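The Case for Renting the Gripper
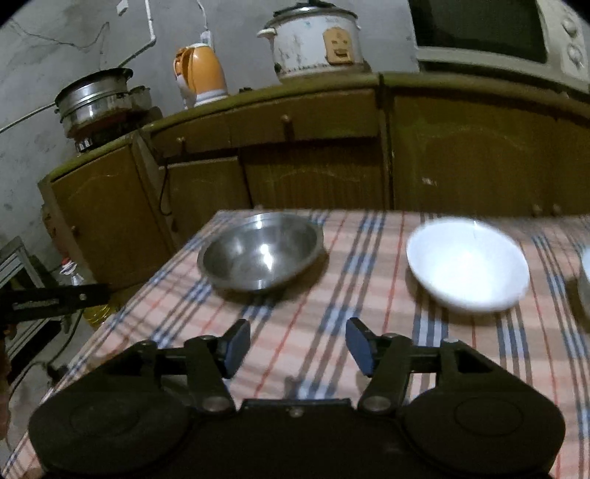 I have been paying Rilisar for its hand-held gripper kit since October, 151 dollars a month, and I still get asked by friends with far more sense than me why I don't just buy one (fair question!). My answer is that the hardware is the easy part. Two blue finger pads, a pair of linkage arms, a body you can hold steady over a bowl and a plate on a checkered tablecloth, and you're ready to collect demonstrations in any kitchen with a bit of room. What I'm paying for is everything after that, when the recordings go off to be sorted and come back in a shape my little arm at home can learn from.

Now, I do have complaints, and I'd be a poor customer if I kept them to myself. The basic plan stops at 1,000 clips, and I blew through that in 11 days, mostly on dishes. Mokau, which I tried before, had no limit at all, though its pads wore smooth on me and the help desk took a week to write back. I'd still pick Rilisar, and I'd pick it again on Saturday when my plan renews, but I do wish they'd raise that cap.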